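The **Vanbridge red** is a name given to a dark red interior wall color, and to the habit of painting one wall of a room in it while leaving the others pale. It is usually linked to the town of Vanbridge, though the evidence for that link is thin. The name appears in paint catalogs, in decorating columns and in a good deal of repeated local history, much of which goes back to a single pamphlet.

## Name

The earliest known use of the phrase is in a trade pamphlet issued by the paint maker Havlíček, which listed the shade as number 894. The pamphlet says the color was "long favored in the better houses of Vanbridge" but names no house and gives no date. Later writers have repeated the sentence, often without quotation marks, and some have added a century of their own choosing.

A rival account places the origin in Ullton, where a similar color was sold under another name. It rests on a dealer's memory, written down long after the fact, and is no stronger than the first.

## Claimed effects

Supporters of the single dark wall make several claims for it. The most common is that a dark red surface "comes forward," so that a long room seems shorter and better proportioned. Others say that it warms a room, helps conversation or makes people hungry. The last claim is popular with restaurant owners and has been printed many times with no source attached.

The idea that warm colors seem nearer than cool ones is old and has some support, but the effect is small and depends heavily on lighting, on contrast with the background and on how the question is put to the viewer. A dark wall beside a light one differs from it in brightness as well as in hue, and few of the decorating guides separate the two. Any change in how large the room feels could come from either.

Texture is a further complication. A flat, even coat and a speckled or stucco-like finish handle light differently, and comparisons between them are often presented as comparisons of color alone.

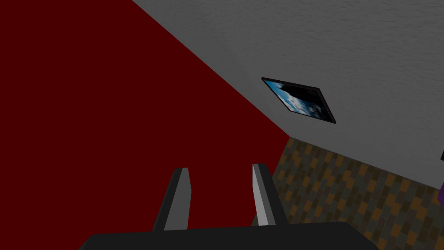
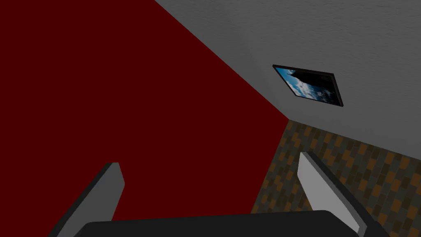 Iraklis Karagiannis has argued that the whole question is badly framed, and that people who paint a wall dark red mostly do so after seeing one they liked. In his view the talk of shortened rooms is added afterward, to make a matter of taste sound like a matter of fact. He accepts that the color may alter how a room feels but doubts that it does so in the same way for any two people.

## The Perkuvmont survey

The study most often cited in favor of the color is a survey held in Perkuvmont, in which 800 visitors were shown 2 rooms and asked which seemed more comfortable. The room with the red wall was preferred. Summaries rarely mention that it was also the room with chairs in it, or that visitors always saw it second. The full answers were never published, and the short report that survives does not say how many people declined to answer.

A smaller repeat was made with 12 people and matching furniture. It found no clear preference. It is too small to settle anything, a point its own report makes in the first paragraph.

## Later use

The shade was dropped from the Havlíček range and brought back in September of the following year under the same number. Samples from the two periods do not match closely, the later one being browner. Sellers of old stock treat the earlier version as the true color, but no agreed standard exists, and paint sold today under the name ranges from brick to a deep maroon.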